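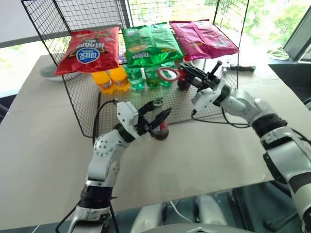
Which gripper do you put on a shelf job when half the stock is bottles and the other half is bags?

Two-finger parallel, with soft pads if you can get them, and you set the closing force for the bags first.

Home | Stories | Archive | Contributors | Submit

April 3, 2021
By Tamara Buzatu

The Pad Test

Teodor Surdu had written the question and the answer on the whiteboard in January, and by spring he no longer believed the answer. The soft pads came from Pralelix in a flat box, 29 pairs, each pair in its own bag. Sânziana Hodoroagă opened them with a box cutter and laid a pair on the bench beside the hard black fingers they had been using all winter.

"They smell," she said.

"They smell at Birnov too. They still bought them."

Birnov was the customer before this one. This one was Furtună, which ran small shops in train stations and wanted its shelves filled at night. Furtună had sent a list of 299 products. Most were drinks and snacks.

They ran the hard fingers first. Sânziana started the script and stood with her hand near the stop button. The left arm took the cola by the neck, lifted it, and set it down on the mesh with a small click. The right arm went for a bag of chips, closed, and the bag popped. Crumbs went through the wire.

"Force was at nine," she said.

"Put it at four."

At four the bag slid out of the fingers and landed on its face. Teodor wrote both results in the notebook. He did not like typing during a test.

They changed the fingers after lunch. It took four screws a side, and one of the screws rolled under the rack, and Sânziana had to fish it out with a magnet. With the soft pads the bag came up at four and stayed up. It went from the top shelf to the table and back again 13 times. Then they tried the cola, and the bottle turned slowly in the pads until it hung at a slant.

"It's the label," Sânziana said. "The label is slick."

"Bottles have labels."

"I know bottles have labels, Teo."

He sat down on the stool. He was fifty-eight and had sold his first gripper to a dental supply company, Butodent, that made trays for molds. Those trays had all been the same tray. He had thought about that gripper a good deal lately. It had one speed and one force, and as far as he knew it was still closing on trays.

Nazareno Zuccaro called at four to ask which fingers he should tell Furtună about. He was in a taxi, and the line kept dropping.

"Hard on the left, soft on the right," Sânziana said, loud enough for the phone.

Teodor looked at her.

"Left does bottles," she said. "Right does bags. We have two arms."

"And when the bottle is on the right?"

"Then the left reaches over."

"That's slow."

"How slow?" Nazareno asked.

Neither of them knew. Teodor said he would call back, and Sânziana was already taking the pads off the left hand, putting the screws one by one into the lid of a jar. He picked up the notebook and drew a line down the middle of a clean page. On one side he wrote L and on the other R.

"Start with the cola," he said.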